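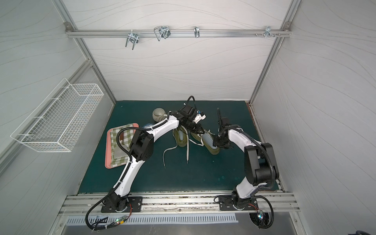
A shoelace is a cord used to close a shoe by drawing the two sides of its opening together. Laces are usually sold in pairs and are found on sneakers, boots and many dress shoes. Each one passes back and forth through holes called eyelets, or through loops or hooks, and is tied at the top of the tongue.

Construction

Most modern laces are braided from cotton, polyester or nylon. Flat laces are common on sneakers, while round laces are more often seen on boots and dress shoes. Each end is finished with an aglet, a short tip of plastic or metal that stops the braid from fraying and makes it easier to thread. Waxed laces grip better but feel stiffer in the hand.

Lacing

Lacing is the pattern the cord makes between the eyelets. The crisscross pattern is the most widely used. Straight lacing, with bars running across the tongue, is often chosen for dress shoes. The length needed depends on the number of eyelets and the pattern – a sneaker with 8 pairs of eyelets takes a longer lace than a low shoe with 4.

Tying

The usual knot is a bow made of two loops over a half knot. If the half knot and the bow are tied in the same direction, the result is a granny knot, which tends to turn along the length of the shoe and come loose. Tied in opposite directions, they form a slipped reef knot that lies across the shoe. Kanako Nagano's handbook "Knots for Every Day" treats the two as separate knots. A double knot is made by tying the loops together once more.

Care

Cotton and polyester laces can be taken out and washed by hand or in a mesh bag. White laces show dirt soonest and are often washed apart from the shoes. They are normally air-dried before being put back. A lost aglet can be replaced with a slip-on tip, or the end can be wrapped in clear tape.

See also: Aglet, Eyelet, Reef knot, Sneaker

Last updated July 8, 2018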